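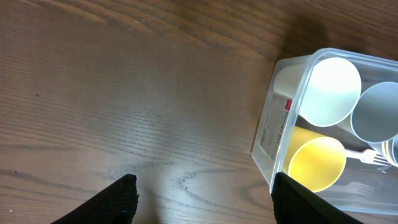 Firen Tableware Register lists the reusable plastic tableware kept in clear storage boxes at the Follthorpe site, together with the state in which each box was packed. One row describes one kind of item in one box. Rows are grouped by box, and every box has a packing code that applies to all of its rows. Cups of different colours lying on their sides, white and yellow and grey-blue, with a white fork on the floor of the box between them, give the code MIXED. The same cups nested upright in one stack would give NESTED. The printed "Storage Box" label on the wall of a box is the maker's label and isn't used as an identifier.

4 min read

Version

Release of 2019-02-25. Replaces the December release, which had no packing codes and stored colours as free text.

Contents

register.csv: 490 rows, one per item kind per box
boxes.csv: 26 rows, one per box
colours.txt: permitted colour terms
changes.txt: corrections since the December release

The register accounts for 714 pieces of tableware in total. Lids, napkin holders and serving trays are out of scope, as is anything made of glass or metal.

Fields in register.csv

box_id: short code assigned at first packing. Never reused, even when a box is withdrawn.
item: cup, bowl, plate, dish, fork, knife, spoon.
colour: one term from colours.txt. Blank if unknown.
quantity: whole number. Zero is permitted and means the item belongs in the box but was absent when the row was last checked.
orientation: UP, DOWN, SIDE or VARIED. For cups, SIDE means the rim faces a wall of the box. Cutlery is always blank.
note: free text, mostly empty.

Fields in boxes.csv

box_id: as above.
packing: NESTED, FLAT, MIXED or PART.
shelf: shelf code at Follthorpe.
transfer: Y if the box goes out to Nyitrai, otherwise N.

Packing codes

NESTED: all cups and bowls stacked inside one another, cutlery in a separate bundle.
FLAT: plates and dishes only, laid level.
MIXED: more than one kind of item, not separated.
PART: packing in progress. A box should not keep this code overnight. Three did in this release and have been left as recorded.

If some cups in a box are nested and others are not, the code is MIXED. This rule was applied unevenly before December, and older rows for boxes marked Y in the transfer field should be treated with care.

Packing procedure

Boxes are packed on a table and not on the shelf. Put the box in the middle with its long side towards you and keep the tableware clear of the rim. Cups go in first. A cup lying outside the box is not counted towards it, however close it is. Quantities are entered only when the last item is in.

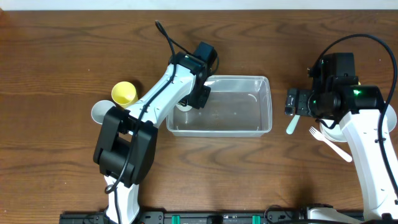
Fig. 2. Clear tub at the centre of the table; yellow cup on its side to the left.

Small white items are the main source of error. A white cup and a small white dish look alike when only part of the rim can be seen, and both are common in the register. Where the checker could not tell which it was, item is entered as "dish" and the note field reads "or cup". Do not filter on item alone if the difference matters.

Colour terms

The list is short on purpose. Lemon and yellow are both entered as yellow. Pale grey-blue has its own term, greyblue, written without a hyphen. Clear items are entered as clear and frosted items as frosted. Cups with a lighter interior take the colour of the outside wall.

Completeness

Of the rows in register.csv, 424 have every field filled that can be filled for that item. The rest mostly lack orientation. Quantities were checked twice for boxes on the lower shelves and once for the others. The Hirken boxes were merged under new codes in this release, and their old codes are given in changes.txt.

Known problems

Fork and spoon rows in two of the Hirken boxes may be swapped.
Shelf codes ending in a letter sort wrongly in most spreadsheet programs. Import the column as text.
Worn cups were not recorded separately from sound ones.

Corrections

Send the box_id, the field and the value it should have. One correction per line. Changes to colours.txt are made only between releases.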